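# Two-Arm Table Cell: Setup and Upkeep

Project report, second term
Group 2, Flaltska cell

## 1. What we were asked to do

Our group took over the Flaltska cell in October. The cell has two robot arms hung from an overhead frame, a white table under them, and a dark enclosure. The job was to get both arms running the block and cup tasks again and to write down how the cell should be looked after. We did not change the design of the arms. The control software is the Fidness package the previous group used, and the power supply is the Prastel unit that came with the frame.

## 2. State of the cell at the start

The left arm moved but lost its zero position after every restart. The right arm held its zero, but one finger closed later than the other. The log from the last group ended at run 1,815 with no note about either fault.

We also found that the object positions had never been written down. Each person had set the table from memory, so the runs could not be compared.

## 3. Work done

### 3.1 Left arm

The zero problem came from a loose connector at the second joint. We reseated it, added a strain relief, and rerouted the cable so that it has a full loop of slack. With less slack it pulled tight when the arm reached past the middle of the table. We restarted the arm after each change and checked it against the zero marks.

### 3.2 Right gripper

We took the gripper off, cleaned the slide, and put it back with new screws from the Higuchi kit. The first time we overtightened them and the fingers would not open fully. Backing the screws off a quarter turn fixed it — the value is now in the maintenance sheet.

### 3.3 Reach checks

Both arms stay powered during a reach check, and one person keeps a hand on the stop button. The right arm is sent to the cup and to a patterned block.

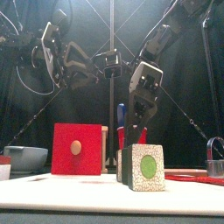
The right gripper is down at the red cup in the first picture and on the patterned block with the green circle in the second.
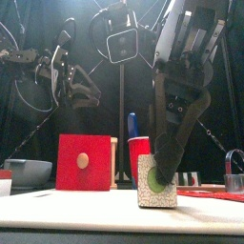 ### 3.4 Table layout

We made a layout sheet with a position for each object and taped a copy beside the power switch. The table gets wiped before the objects are put out. If an object is replaced, the new one has to be entered on the sheet with its size.

## 4. Results

After the repairs we did 721 runs. The left arm kept its zero through all of them. The right gripper had 2 late closings, both on the same afternoon, and neither came back after we cleaned the slide again. We did not find out what caused them.

## 5. Upkeep schedule

- Before each session: check the cable loops by hand with the power off, wipe the table, set objects from the sheet.
- Every week: clean the gripper slides, check the finger screws.
- Every month: check the overhead clamps and save a copy of the Fidness settings.

## 6. Left to do

The left gripper has not been taken apart yet. We also want a spare connector for the second joint — the old one works, but the latch is worn.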